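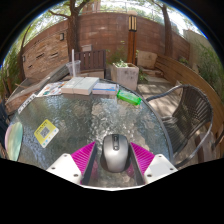
Alfombrilla de ratón

Actualizado en abril · 2663 lecturas · 60 comentarios

La alfombrilla de ratón es una superficie portátil, plana y por lo general blanda, sobre la que se desliza el ratón de un ordenador. Nació para dar agarre a la bola de goma de los primeros modelos. La bola desapareció, la alfombrilla se quedó, y desde entonces compite por su sitio en el escritorio con el café y las facturas.
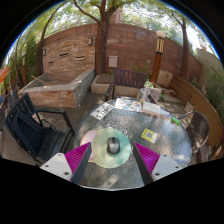

Nerea Albizu

Uso sobre vidrio

El ratón óptico ilumina la superficie y compara imágenes sucesivas de su relieve. El vidrio liso y transparente le ofrece muy poco que comparar, y el cursor tiembla, salta o se declara en huelga. El vidrio texturizado de las mesas de terraza tiene relieve de sobra, pero refracta la luz a su manera, y el resultado varía de un ratón a otro. En ambos casos la alfombrilla resuelve el asunto con una modestia que no se refleja en el precio de las versiones «profesionales».

La mesa de jardín redonda añade sus propias dificultades. Una alfombrilla circular, como la verde pálido con reposamuñecas rosa, se adapta bien al contorno. Otra cosa es encontrarle hueco entre las revistas y el vaso de plástico, ocupantes habituales de este tipo de mueble. Al aire libre conviene además buscar la sombra: el sol directo puede confundir al sensor y calienta los reposamuñecas oscuros hasta volverlos desaconsejables.

Formas y materiales

El modelo clásico es rectangular, de tela sobre base de espuma de caucho. La casa Prillitz popularizó los discos de 200 milímetros, que caben en cualquier mesa y de los que el ratón se cae con facilidad. Hendach respondió con una alfombrilla de 800 milímetros de ancho, pensada para teclado y ratón — y, a juzgar por su uso corriente, para migas.

El reposamuñecas es una almohadilla elevada, rellena de gel o espuma, situada en el borde que mira al usuario. Si la alfombrilla es redonda basta con girarla, operación que el catálogo de Rønning llama «ajuste ergonómico libre». 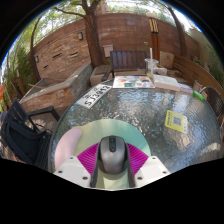 Limpieza

Las de tela se lavan a mano con agua tibia y jabón neutro, y se secan en horizontal. Con reposamuñecas de gel es preferible un paño húmedo. El manual de Skurkton recomienda hacerlo cada mes, cifra que la mayoría de los propietarios interpreta en sentido amplio.

Véase también: ratón óptico, mobiliario de jardín, reposamuñecas

60 comentarios · Compartir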